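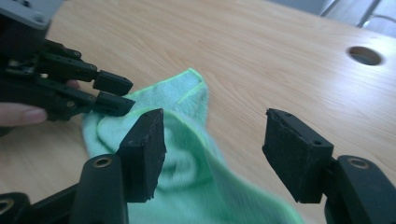 Two hand-held grippers and a green microfibre cloth on the workshop table.

Drillgate workshop starts on cloth folding
2022-04-21

Members of the Drillgate shared workshop have begun work on cloth folding with a pair of home-built grippers, the group said on Thursday. The project is called Hinda and has been running since September.

The grippers are held in the hand and worked by a person, one on each side of the cloth. The group wants to record 100 folds of the same kind of towel before it tries the job on a motorised arm. It had reached 50 by the start of this week.

Most of the parts were printed at the workshop or at members' homes. The screws and threaded inserts came from Udow, a hardware shop on the same street, which let the group have them at cost. The first set of jaws was too smooth for fabric and has been dropped. The present version is the fourth, and the group says the pads will need replacing before the summer because the edges wear quickly.

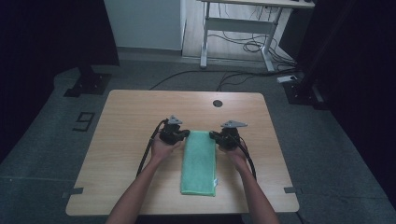 Folding is done lengthwise first, with the towel laid down the middle of the table and both grippers brought in at the long sides. Members take turns, as holding the tools at a steady height is tiring on the wrists. A session lasts one evening, and the floor is kept clear on both sides of the table so that people can move about it while wearing the cables.

Microfibre was chosen after trials with cotton tea towels, which creased differently after every wash. Thin cloths also tended to slide out of the jaws when only one layer was picked up. The group has not yet settled how it will deal with corners that end up tucked underneath.

Drawings for the jaws and the mounts will be put on the workshop's website once the fourth version has been checked over. A second design, based on a linkage sent in by the Ďurica makers' club, is also being looked at.

The workshop is open to new members. Anyone wishing to help with Hinda should leave their details at the front desk or use the form on the projects page.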